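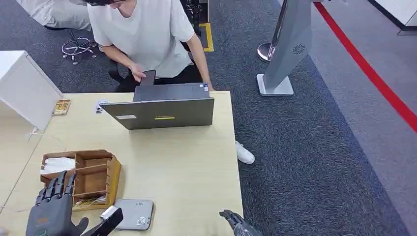 Where the reading room project stands in August

Hi again from the Makori oral history project, and thank you for bearing with me. I know the last report was mostly a list of things that had gone wrong with the roof. This one has actual stories in it!

Quick reminder for anyone at Drilum who is new to our file: your grant pays for us to record older residents talking about the Makori cannery and the streets behind it, get the recordings typed up, and put the whole lot somewhere people can listen for free. Obadia Mohamedi does most of the interviews, I do the editing and the nagging, and the typing is shared out among whoever has a free evening and a decent pair of headphones.

Interviews

We promised you 32 recorded interviews by the end of the grant, and we have them. I wasn't sure we would. Spring was slow going, with people saying yes on the phone and then going quiet when we tried to pick a time, and I had a bad couple of weeks where I drafted an email asking you for an extension (never sent, as you'll have noticed). What changed things was moving the sessions to mornings. Older folks like to be done by lunch, and we had been offering them four o'clock, right when they wanted to be starting supper or watching their shows.

Some of the talk is wonderful. We've got a woman who worked the labeling line and can still do the whole motion with her hands while she tells you about it, which doesn't help much on an audio recording, but Obadia had the sense to ask her to say each step out loud as she went. We've got two brothers who disagree completely about which year the loading dock burned, and they were interviewed separately, and each one warned us not to listen to the other. I've left both versions in. The catalog note says the date is disputed and leaves it there.

The one gap I'm not happy about is the night shift. Everybody remembers that there was one, and hardly any of the people we talked to worked it. If there's a little money left at the end I'd like to spend it on a few more sessions just for that.

Transcripts

This is where we're behind. I told you 80 percent of the recordings would be typed and checked by now, and the typing is there but the checking isn't. A lot of the trouble is names. There were nicknames for every machine, every foreman and every corner of the yard, and our typists (bless them) each spelled them a different way. I've started a shared spelling list, which I should have done on day one, and I'm going back through the early transcripts to fix them to match. It's dull work and I'm enjoying it more than I expected.

We did try running a few recordings through Zullunance to get a rough first draft. It was fine with the younger voices. With the older ones, and anybody who had the radio going in the kitchen, fixing the draft took longer than typing from scratch, so we stopped paying for it after the trial month. You'll see that as a small saving on the software line.

The website

The listening page is up in test form, and it works on my phone, on Obadia's phone and on my mother's very old tablet, so I feel pretty good about it. You can search by street, by job and by decade. Search by family name is switched off for now. Two families asked us to hold their recordings back until a relative had heard them, and I want that settled before we make it easy to look people up.

We're also going to put up four printed panels in the lobby of the Drandance building, with short quotes and a web address. They said yes to a three-month run and asked only that we keep the fire door clear.

Money

We're close to the plan. Travel is under, printing is going to be over once the panels are made, and I'd like your okay to move what's left in travel across to printing. The amounts are in the attached sheet. The batteries and memory cards came out of the equipment line, and I have the receipts for everything except one pack of batteries, which I'll cover myself.

What's next

Finish checking the transcripts, get the family permissions signed, then open the page to the public. I'd like to do a small listening afternoon when the panels go up, with coffee and chairs and a few of the people we recorded, and of course you're all invited. The labeling line lady has already asked what she should wear.

If you need the numbers in a different format, or the okay on the printing money has to go through someone else, just let me know and I'll resend.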